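Borketti Maple Work Board

Hi, and welcome to my little corner of the Wadska shop! I make these boards myself, one at a time, from long maple planks.

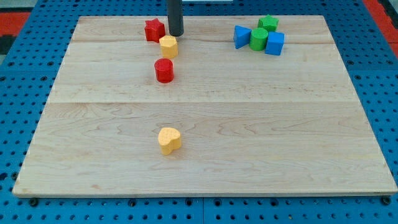 What you get

One big rectangular board with softened corners and whatever grain the tree felt like giving (I love the swirly ones - tell me if you want plain). I sand to 1000 grit and finish with Brirari oil, two coats, then a third after I've slept on it. It's good for puzzles, clay, pastry or just keeping glue off the dining table.

Care

Wipe it with a damp cloth and dry it right away. Please don't put it in the dishwasher! My first one went in and came out shaped like a canoe. Re-oil when it starts to look thirsty.

Ordering

Boards ship in 16 days, a bit slower in November. I pack them flat in Hughes cartons with corner guards. Want another size? Send me a note before you order and I'll see what planks I have left.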